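Can a life member vote by proxy at the Utberg club's annual meeting?

Kalevi Juntunen
The notice dated 18th August does not mention proxies. Two board seats are contested.

Barbosa
Yes. The signed form must reach the club secretary nine days before the meeting. Life members hold the same vote as season members.

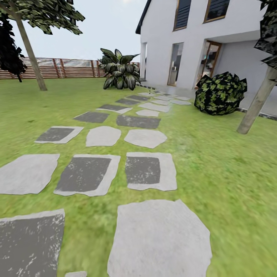 Tindier
I believe it was allowed last September. Please check with the office.

Related: Nominating a candidate for the board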